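The Last Boat to Litis

Ten to six and the ferry office already had its shutter half down. Hiwot ducked under it, bag first, coat catching on the bolt.

"We're closed."

"You're not. Says six."

The woman behind the glass looked at the clock, then at the coat. Her badge said Heidrun Wieser. Small neat writing, done by hand.

"Where to?"

"Litis. Single."

"Nobody goes to Litis in March."

"My mother does. Did." She put the letter on the counter. Creased to bits, it had been in her pocket since the hospital. "She left me a house. Or half of one. The other half's a man called Kofler and he wants it sold by tomorrow."

Heidrun didn't touch the letter. Read it upside down though, you could see her lips going.

"Kofler," she said. "Him with the dog."

"I don't know about any dog."

"You will."

Ticket machine jammed. She hit it with the side of her fist, twice, then gave up and wrote one out on the back of an old timetable. 58, she wrote, and underlined it. Seat or price, Hiwot couldn't tell.

"How much do I owe you?"

"Go on, run. He won't wait."
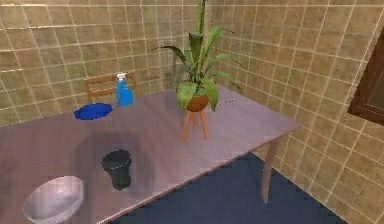 She ran. Wet planks, gulls, a boy coiling rope who shouted something and then grabed her elbow and more or less threw her aboard. The Cirnura smelled of diesel and oranges. No other passengers. She sat by the window and watched the harbour go small.

Her mother had never said the word Litis. Not once. Forty minutes over the water and never said it. Sunday dinners, birthdays, the long bad winter at the end, and all that time a house with a roof and a door and some man's dog going past it.

She got the letter out again. The money was in the second paragraph. Kofler's offer, 1,000 down and the rest when it suited him. And under that, in pencil, shaky, her mothers hand: don't let him have the kitchen.

Why the kitchen?

Engine dropped. Lights ahead, four or five, low down. Somebody on the jetty with a torch, and beside the torch something big and pale, sitting very still.

"That's him," said the boy.

"Kofler?"

"The dog."

It got up as she came down the ramp. Walked straight past the man, past his hand held out for shaking, and leaned its whole weight on her legs. Old. Grey round the mouth.

"He did that with your mother," Kofler said. He'd taken his hat off. "Every summer. Every single boat."

Hiwot put the letter back in her pocket.

"Show me the kitchen," she said.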